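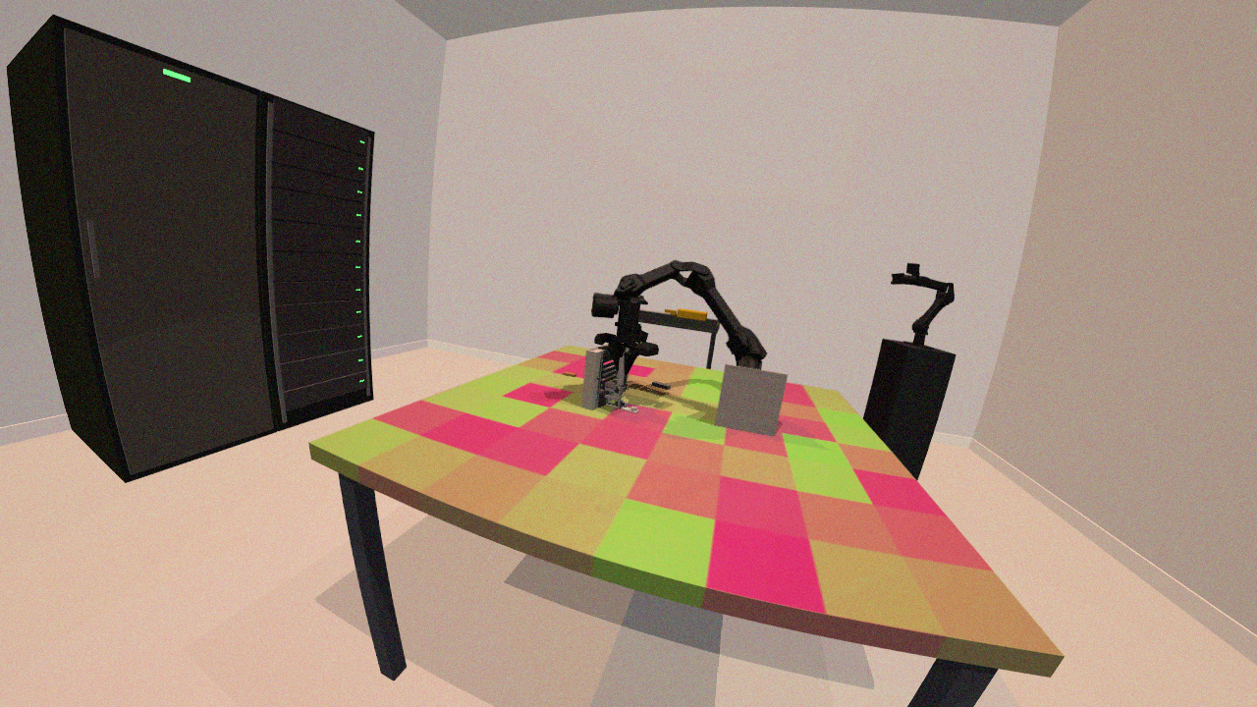

**Figure 2.** Simulated room with a server cabinet against the left wall.

### 3.2 Where the noise comes from

I went into the Tundstead survey pretty sure that people would complain about fans. They did, but what really got them was the hum, that low steady note you stop hearing until it quits (and then you can't think about anything else!). We sent the form to 1278 office workers in February and asked them to rate six everyday sounds on the scale Berhe and I put together for our pilot at Geditz.

Talking in the next room came out worst, which I'd have bet money on. Hum was a close second, and nearly 30 percent of the people who picked it had never mentioned it to a manager. I called up 36 of them afterward, and most told me they figured it was just part of the building.

One thing I'd do differently: the form asked how loud a sound was before it asked how annoying it was, and I think that nudged people toward the loud stuff. We flipped the order for the Ernum site, so please don't compare the two sets of scores directly. Section 3.3 covers the flipped version.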